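중고 데스크톱 하드 재활용, 백업 서버 용도로 어디까지 쓸 만한가
게시판: 저장장치/백업
작성: 2018년 1월

raidless
사무실에서 나온 구형 데스크톱 여러 대를 분해해 하드만 따로 모으는 중입니다. 목적은 2차 백업용 저장소입니다. 원본은 별도 서버에 있고, 이쪽은 하루 한 번 동기화만 받습니다. 검수 기준은 다음과 같이 잡았습니다.

재할당 섹터(05) 0, 보류 섹터(C5) 0, 전체 쓰기 1회 후 전체 읽기 1회. 통전 시간은 보지 않습니다. 첫 디스크는 3,569시간, 두 번째는 878시간이 찍혀 있는데 SMART 값만으로는 둘의 상태 차이가 보이지 않았습니다. 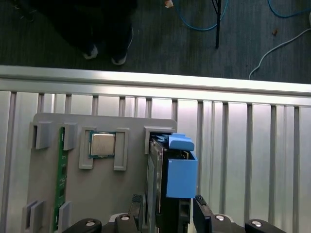

bitrot_kr
통전 시간을 안 본다는 부분은 동의하기 어렵습니다. 05번이 0이어도 시동/정지 횟수(04)와 헤드 로드 횟수(C1)가 높으면 기구부는 이미 많이 쓴 것입니다. 사무용 PC는 절전 설정 때문에 통전 시간 대비 로드 횟수가 비정상적으로 높은 경우가 많습니다. 최소한 09, 04, C1 세 항목은 같이 기록해 두십시오.

raidless
C1은 확인하겠습니다. 다만 교체 주기를 시간으로 자르는 것은 여전히 근거가 약하다고 봅니다.

mdadm초보
전체 쓰기는 0으로 채우는 방식인가요, badblocks -w인가요? 용량이 작아도 badblocks는 패턴 네 개를 다 돌면 꽤 걸립니다.

raidless
badblocks -w, 패턴 하나만 씁니다. 데이터 소거를 겸합니다.

bitrot_kr
소거를 겸한다면 재할당된 섹터에 남은 데이터는 덮어쓰기로 지워지지 않는다는 점도 적어 두는 편이 맞습니다. 05번이 0인 디스크만 통과시킨다면 큰 문제는 없겠으나, 탈락한 디스크는 ATA Secure Erase를 돌리거나 물리 파쇄해야 합니다.

슬롯7
질문 하나 드립니다. 본체는 어떻게 처리하십니까? 메인보드까지 살려서 그대로 저장소로 쓰는 분도 있던데요.

raidless
본체는 안 씁니다. CPU와 메모리를 뺀 상태로 부품별 분리 배출합니다. 당시 보드는 SATA 포트가 적고 대기 전력도 높아서 계속 켜 두는 용도로는 손해입니다. 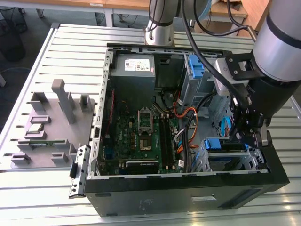 전원과 케이블 문제

슬롯7
그럼 파워만 재사용하는 건 어떻습니까. 하드 네 개 정도면 용량은 남습니다.

raidless
반대합니다. 정격 용량이 남는 것과 12V 출력이 안정적인 것은 별개입니다. 오래된 파워는 전해 커패시터 열화로 기동 전류가 몰릴 때 전압이 떨어지고, 그 증상이 디스크 쪽에서는 링크 리셋으로만 보입니다. 멀쩡한 디스크를 불량으로 오판하게 됩니다.

bitrot_kr
그 부분은 같은 의견입니다. SATA 케이블도 새것을 쓰십시오. C7(UDMA CRC 오류)이 계속 증가하면 디스크보다 케이블을 먼저 의심해야 합니다. C7 누적값은 케이블을 바꿔도 0으로 돌아가지 않으니 교체 전후의 증가분만 보면 됩니다.

mdadm초보
베이에서 하드를 뺄 때 주의할 점이 있습니까? 가이드째로 빠지는 구조는 처음입니다.

raidless
데이터 케이블, 전원 케이블 순으로 먼저 분리하고 가이드 양쪽 걸쇠를 누른 채 수평으로 당깁니다. 뻑뻑하다고 비틀면 커넥터 쪽 플라스틱이 부러집니다. 뺀 디스크는 정전기 방지 봉투에 넣고, 겹쳐 쌓지 않습니다. 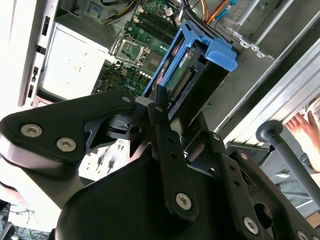
본체 내부 작업, 근접

슬롯7
Stevum에서 나온 4베이 외장 케이스에 넣으려고 합니다. 써 보신 분 계신가요?

mdadm초보
저는 Giver 쪽 2베이를 쓰는데 SMART 값이 USB 브리지를 못 넘어옵니다. smartctl에 -d sat을 줘도 안 됩니다. 중고 디스크를 넣을 거라면 이것부터 확인하십시오.

bitrot_kr
USB 브리지 경유는 권하지 않습니다. HBA에 직결하십시오. 중고 디스크는 감시가 전제인데 SMART를 못 읽으면 감시 수단이 scrub밖에 남지 않습니다.

raidless
중간 정리합니다. 기준에 C1과 C7 증가분을 추가했습니다. 통전 시간은 기록만 하고 탈락 사유로는 쓰지 않습니다. 배열은 RAID6 대신 디스크별 독립 파일시스템에 SnapRAID 패리티 두 개로 갑니다. 용량이 제각각인 디스크를 섞어야 하고, 패리티 범위를 넘겨 고장 나도 남은 디스크의 파일은 그대로 읽힙니다. 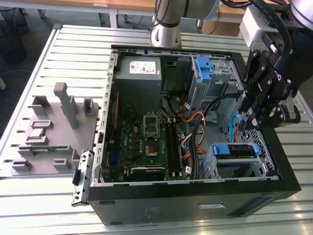

scrub은 10일 간격으로 돌리고, 한 번에 전체의 15퍼센트씩 검사합니다. 첫 한 바퀴가 끝나면 오류 로그를 올리겠습니다.

bitrot_kr
중고 디스크라면 간격이 깁니다. 전체 한 바퀴에 두 달이 넘습니다. 초기에는 매주 돌리고, 오류가 없으면 그때 늘리는 쪽을 권합니다.

raidless
3월까지는 매주로 하겠습니다. 통전 시간 건은 그때 로그를 놓고 다시 이야기하시죠.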